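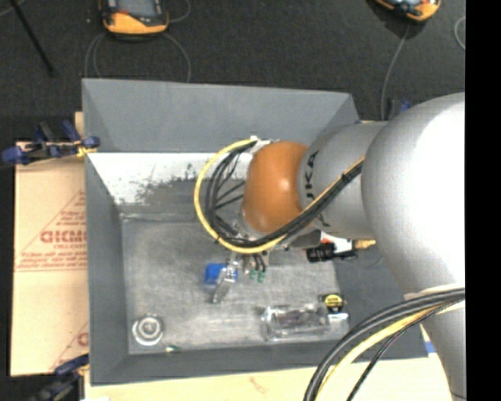
The big grey bin and the KUKA arm.

Why I drove to Lulside to have my ears looked at

I've been putting off writing this one, mostly for the reason I put off the appointment, which is that ears are boring and slightly embarrassing. But a few of you asked after I mentioned in April that I'd gone a bit deaf on the left side, so you're getting the whole saga. Make a cup of tea!

For anyone new, I live in Dramgate. We have a pub, a servo, a primary school with one very keen brass band, and a health clinic that used to be open every weekday. It's now open two mornings a week, and the GP comes out from Abera when the roads are good. I like the clinic. I've had babies weighed there and stitches taken out there and once I cried in the car park there, so I'm not neutral.

Anyway, the hearing. It came on slowly. I kept turning the telly up and the family kept turning it down, and I was convinced they were all mumbling at me. Then one night I slept on my good ear and missed the smoke alarm (burnt crumpet, not a fire, everyone's fine) and that was enough to get me on the phone.

The clinic nurse had a look and said there was some wax but it wasn't the whole story, and I'd need a proper hearing test. Right, I said, when's the audiologist in? There used to be one who came through every second month with a van. I remember it well because it parked across the entrance to the op shop and people complained. The van stopped coming a while back. There was a notice on the clinic door for a bit and then the notice fell off.

So my choices were to wait for the outreach list, which was 7 months, or go to Lulside, which is a 200 kilometre drive each way. I put my name down for both, like a greedy person, and then Lulside rang with a cancellation at 8.30 in the morning. Eight thirty! I got up at some horrible hour and ate a banana in the dark and spent the first half of the trip watching for roos with one and a half ears.

If you've never had a hearing test as an adult, it's quite nice. They put you in a little padded booth with headphones on and you press a button when you hear a beep. The trouble is that after a while you start hearing beeps that aren't there. I pressed the button for my own stomach at least twice. The audiologist was very kind about it and said everybody does that, and I chose to believe her.

The result was a moderate loss on the left and a bit of a dip on the right that I hadn't noticed at all. She drew it on a chart for me, two wobbly lines heading downhill. She asked whether I'd worked anywhere noisy, and I laughed, because I did six years in the packing shed at Jinham in my twenties and the only person wearing earmuffs was the bloke who had them for the cricket. I hadn't thought about that shed in ages. You had to shout to ask for the tape gun. We'd come home and our ears would be ringing and we thought it was a sign of a good day's work.

She reckons the shed is probably part of it, with age doing the rest. I'm getting a hearing aid for the left side. It's tiny and it's beige, and I've asked for the dark grey instead, to match what's left of my hair.

Now, the bit I've been stewing on since I got home. I can drive. I have a car that will do the distance, a job that let me swap a shift, and enough in the account for the petrol. I went back for the fitting, and I'll go again for the adjustment, and that's three full days and three full tanks for one ear. My neighbour two doors down is in her eighties and doesn't drive past the showground anymore. She's been nodding and smiling at me over the fence for a year and I'm now fairly sure she hasn't heard a word I've said. What's she meant to do? There's a community bus to Abera but it doesn't go on to Lulside, and the connecting coach leaves before the bus gets in. I checked the timetable twice in case I was reading it wrong.

I did ring the travel assistance line about getting some of the petrol back. The person on the phone was lovely. There's a form, and the form needs a signature from the referring doctor and another from the specialist, and I'd already left Lulside without getting the second one. So if you take one useful thing from this post, print the form BEFORE you go and stick it in your handbag. I got mine signed at the fitting and it's in the post now. I was told 6 weeks. I'll let you know.

I also wrote a letter to the health district about the van. It took me three goes to get it polite. I asked who decided it would stop, whether anyone had looked at how many people from out here were using it, and if there was a plan for the ones who can't get to town. I got an automatic reply with a reference number that was 13 digits long and thanked me for my feedback. I wasn't giving feedback, I was asking questions, so I've written again and said so. I've left a copy of the letter on the counter at the post office if anybody local wants to pinch the wording and send their own. Change the bit about the crumpet.

A few people have asked what the hearing aid is like. Weird! The first day I could hear my own jumper. The fridge has a hum and the indicator in the car is much louder than I thought, which explains some looks I've had over the years from passengers when I've left it going. Rain on the carport made me stop what I was doing and go and stand under it. Restaurants are still hard, and I take it out for band practice across the road, for everyone's sake.

The batteries are fiddly if you've got arthritis, so ask about the rechargeable kind if that's you. The charger sits on the bench next to the kettle, and I've only nearly put the aid in the sugar bowl once. The adjustment appointment is next month. If anyone from Dramgate needs a lift to Lulside that day, I've got three spare seats and I'll be leaving very early. Leave a comment or knock on the door, and knock loudly if it's before breakfast, as I won't have it in yet.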